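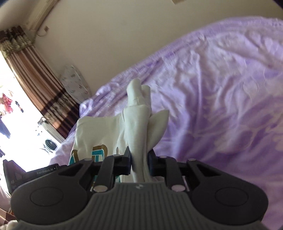
**Peak bagging** is a form of hillwalking in which people try to reach the tops of a set list of hills or mountains. The list may cover a country, a park, a district or a single range, and may be set by height, by steepness, by how far a top stands above the land near it, or simply by the taste of whoever drew it up. Those who take part are usually called baggers. A summit that has been reached is said to be bagged, and a person who has reached every one on a list has finished or completed it.

## Lists

Most lists rest on a height rule, a prominence rule or both. Prominence is the vertical distance between a summit and the lowest point on the highest ridge joining it to any higher ground. A rule of 100 metres of prominence is common for regional lists. It keeps out minor bumps on a long ridge, which might otherwise be counted as separate hills.

Other lists are fixed by hand. The Britside Six, a club list, is made up of 6 summits chosen because each has a public track and can be reached in a day from the same town. Its highest point, Mount Hiltell, is also its longest walk. Flareck Hill is the shortest, with 400 metres of climbing from the car park to the cairn.

Lists change. New surveys can move a hill above or below the cut-off, and a top may be dropped if the landowner closes the track. Some clubs let walkers keep credit for a deleted top, while others ask for the replacement to be climbed before a completion is recorded.

## Rules and records

There is no single governing body. Each club or list keeper sets its own rules, and many baggers follow none but their own. Points on which lists differ include:

- whether the highest natural ground must be touched, or only the marker
- whether a road or chairlift may be used for part of the climb
- whether summits climbed before joining the club are counted
- whether there is a time limit

Proof is usually light. Older clubs relied on a logbook kept in a metal tin at the top, and some of these are still in place. Photographs and GPS tracks are now widely accepted. Where the true summit is on private land or is an unstable rock, a list may name a nearby point that is accepted in its place.

## Group challenges

Walking clubs, gyms and workplaces often use a short list as a group challenge, spread over several weeks or finished in one weekend. The order normally runs from the easiest hill to the hardest, so that newer walkers can build fitness as they go. The Britside Six is usually begun in March, when the worst of the summer heat has passed, and Flareck Hill is the customary first outing.

Finishers may receive a badge, patch or certificate. Repeat rounds are recorded separately by some clubs — a second completion does not replace the first.

## Equipment and safety

Day walks on marked tracks call for sturdy footwear, water, food, a warm layer, a rain jacket, a map and a first aid kit. A head torch is carried in case the descent runs late. In remote country a personal locator beacon is advised, as mobile coverage is often poor behind a ridge even where it is good on top.

Falls are more common on the way down, when walkers are tired. Sudden weather changes, heat illness and getting lost are the other usual causes of rescue. Clubs generally ask leaders to set a turn-back time before the group leaves the trailhead.

## Effects on the land

A hill that appears on a list may see far more visitors than a similar one close by. On Chow Ridge, which joins two of the Britside summits, repeated foot traffic widened the track and damaged the low heath on each side. Stone steps were laid on the steepest section, and walkers are asked to stay on them in wet weather. Boot-cleaning stations are used in some parks to slow the spread of soil disease and weeds.

## See also

- Fell running
- Orienteering
- Topographic prominence
- Trig point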